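How I screen a new client before I say yes

I get asked about this a lot by newer escorts, so I'm finally writing down my routine. I've worked independently for 13 years, mostly in Warlow, and I do the same steps every single time, even when the guy sounds lovely on the phone (especially then!).

Start with a short form. Mine asks for a real name, a phone number, and either a work email or two references from other providers. I keep it to 6 questions. Any longer and the good ones wander off.

Next, check what you got. Write back to the work email with something bland – I just say I'm confirming an appointment with Nevow, my booking name. Then contact the references yourself, using the details on their own websites and never the ones he hands you.

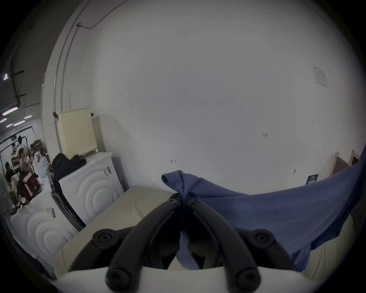

Drultari wrote to me that she skips references completely now and asks for a deposit plus a quick video call, and that she's turned away far fewer people that way. Fair enough! I still like a reference, but a video call is a great backup for somebody brand new.

Once he's cleared, set up your check-in. Text a friend the hotel, the room number and the time you'll be done, then agree on what she does if you go quiet. Mine calls me first, then the front desk.

Last thing – keep your notes somewhere locked, and delete what you don't need. I clear mine out every July.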